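Journal > Lab days > 2023
Print this page | E-mail this page
11/21/23
Posted by the author of this journal

Home by eight, feet aching, too wound up to cook, so I'm eating toast over the keyboard and getting this down before I lose it. Good day. Really good day! The contact idea works, or it works on the plate bracket, which is the part I have been losing sleep over since summer.

Let me go back a bit, for my own sake when I reread this in a year. The whole plan with the Sasix project was to teach the hand to pick up thin, flat car parts from a shelf. Boxes were easy. Bins were easy. Anything with some height to it, the fingers can get around the sides and close. But a license plate bracket lying flat on steel gives you nothing to get hold of, and our first policy did what I would do if I were wearing oven mitts – it came down from above, scrabbled at the edges and gave up. We had 3,000 demonstrations in that training set and every one was a person driving the hand by remote, and we all assumed more would fix it. So we recorded more. By the end of October we were at 3,822 and the curve had gone flat as a table. I wrote a very grumpy entry about that, I won't repeat it.

The thing that changed was watching my own hand. I was picking a credit card off the kitchen counter and I noticed that I don't go for the edge first. I put my fingertips down on the middle of it, press a little, and drag it until some of it hangs over the side, and then the thumb comes up from underneath. Everybody does it. I must have done it forty times that evening, standing there like a fool.

So the method now is in two stages, and the first stage is only about pressing. The policy gets rewarded for landing the fingertips on the part and holding a steady push, nothing else, no grasp at all. Then the second stage starts from wherever that press ended up and learns the slide and the pinch. We kept the old demonstrations for the second stage and recorded just 185 new ones for the first. That's such a small number! I keep looking at it. The Masilela paper from last year hinted at something similar for cloth, where touching comes before grabbing, but they had a flat table with no lip on it and I wasn't sure it would carry over.

The lip was today's worry. Our shelf has a raised one along the front, and the bracket can't simply glide off the way my credit card did. It has to ride up and over. I had a whole speech ready about why it might fail.
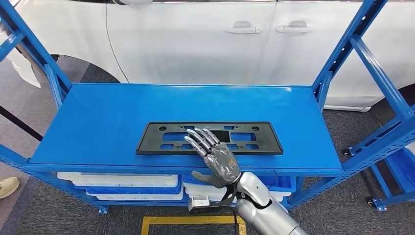
Fingertips down on the bracket, at the blue rack beside the car.

The press stage was lovely to watch. I had half expected the fingers to skate, what with all those cutouts in the molding for them to drop into, and on a few early runs that is what we got. One fingertip would catch in an opening and the whole bracket would swing around like a clock hand. But after lunch we lowered the push force a notch and from then on it mostly settled. The hand comes down, stops, and there's this short stillness before it starts to pull. I know it's only the controller waiting for the force reading to level out. I still held my breath every time.

Final tally for the day: 185 demonstrations in the press set, as I said, and 121 clean lifts out of the afternoon's trials. I have to go through the logs tomorrow before I claim a success rate, because I want to throw out the runs where the bracket started too close to the lip and got a free ride. The old policy would have had us clapping for a handful. I don't want to get ahead of myself, but I wrote 121 on the back of my hand in pen and it's still there, slightly smudged with butter.

Things that did not go well, so that I'm fair about it. The glove still wrinkles across the palm and I can't tell yet whether that changes the reading at the fingertips. Two runs ended with the bracket on the carpet. The slide is slow, slower than the parts people at Bordale will want, and when I tried to speed it up the thumb arrived late and pinched air. And I've tested one part. One! A bracket with plenty of holes is a kind thing to drag, with all those rims for a finger to lean on. The Lusetti trim strips are smooth the whole way along and I have a feeling they will humble me.

Still. What I love is that the robot wasn't short of data, it was short of a reason to touch the thing before trying to own it. I typed that and it sounds grander than it is. What I mean is that the first stage gave it a place to start, and the old demonstrations, the ones I had nearly written off, turned out to be full of good slides once the policy could get to them.

Plan for the rest of the week: clean the logs, rerun the press stage with the bracket turned at odd angles, then try one trim strip and see how bad it is. If the numbers hold I'd like to have a draft of the method section by December, with the force plots in it, since those are the prettiest thing I've made all year.

Need to buy bread. Need to charge the spare headset – I forgot again last night and we lost twenty minutes this morning. Bed now, or at least lying down with the force plots open on my phone.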